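Assistant Tennis Coach, Part-Time - Gurnatano Tennis Club

Juniors and adult beginners, starting in September
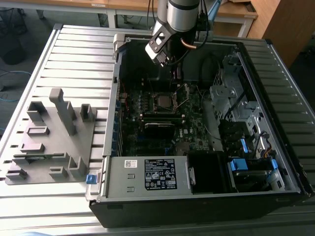 The job

Gurnatano Tennis Club needs an assistant coach for its junior program. You will run four group sessions a week on our hard courts, help at home matches, and fill in for the adult beginner class when needed. Groups have up to seven players. Most sessions start at 4:30 p.m.

What we ask for

At least two years of coaching or college playing experience. Current first aid card. You must pass a background check before your first session. Stringing experience is useful but not required.

Pay and terms

Paid by the hour, every two weeks. The first three months are a trial period. Court use is free when courts are open - guests pay the normal rate.

To apply

Send a resume and two references to Tiina Savolainen, head coach, at the club office on Tamayo Road.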